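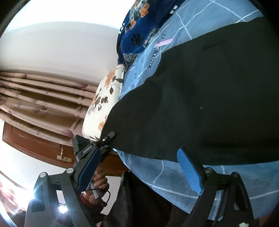
Print this page | E-mail this page

Chapter 6
Handling and Folding Flat Textiles

Rianne Michiels and Femke Kuipers

Household textiles are commonly sorted by use: bedding, table linen, towels and clothing. For the purposes of folding, it is more helpful to sort them by shape. A flat piece of cloth has edges and corners that can be matched to one another. A shirt or a fitted sheet does not lie so simply and is treated in Chapter 7.

Folding begins with laying out. The cloth is spread on a surface larger than itself, and a made bed is often the most suitable one in a small home. The bed should be cleared first, and the sheet beneath drawn smooth, as ridges in the lower layer will show in the upper one. A sheet with a woven or printed check has a further use – its lines can guide the eye when an edge is being set straight.

Dark fabrics call for added care. Lint and small marks stand out on black cloth and should be brushed away before the first fold is made. Pale fabrics hide lint but show creases more readily.

Students trained by the Welberg method will find some terms changed in this edition. The word "edge" now refers to any side of the cloth, and "hem" only to a side that has been turned and sewn. A full list of terms begins on page 238.

Section 6.1 deals with the half fold and the placing of the hands.

Print this page | E-mail this page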